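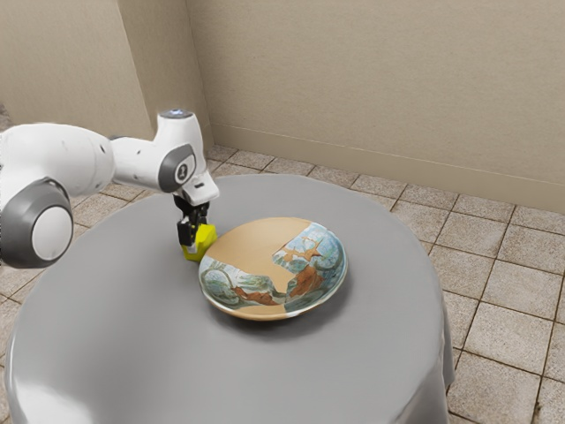

The owner of the Droltenville linen hire shop wants the kettle on before she talks about anything. "Twenty-six years of other people's gravy," she says. "Ask me what you like."

So, stains first. Red wine doesn't bother her. Candle wax either, scrape it, iron it through brown paper, done. Turmeric is the one. "A curry buffet on white cloths, I could cry. I tell people gray. Please have gray." They want white anyway. Brides mostly.

She started out with a van and a borrowed press, doing church suppers and the odd retirement lunch. Now there are 3,384 cloths on the shelves, not counting napkins, which she gave up counting. Rounds are the worst to fold. Two people, four corners that arent there. "You fold it in half and half again and then you argue."

December nearly finished her. One order from Usmani, the caterers, 500 cloths for a company dinner, and the big press went down the night before. She rang Prarnel for the part and got a recording. Ended up ironing at home, her sister on the second board, radio on, until four in the morning. Did they pay extra? A look. "They sent a fruit basket."

Prices are a sore subject. Power bill up, detergent up, and customers who've seen a cheap polyester one online and want her to match it. She won't. "It slides. You put a plate down and it goes for a walk." Cotton blend for her, heavy, with a proper hem. Drop to the floor if the table legs are ugly, and hire tables, the legs are always ugly.

Does she use them at home? Laughs for a while. Bare pine, place mats from a gas station. Her mother would of been ashamed, her mother ironed pillowcases on both sides.

Somebody from Stumus, the hotel people, asked last year about buying her out. She thought about it for a weekend. Then said no, mostly over the name, they wanted to change the name. Might say yes next time. Her knees are bad and the loading is all stairs.

The phone goes. Sixty-person christening, wants white, wants it tomorrow. She covers the receiver. "Ask them what they're serving," she says to me, then asks them herself. It's curry.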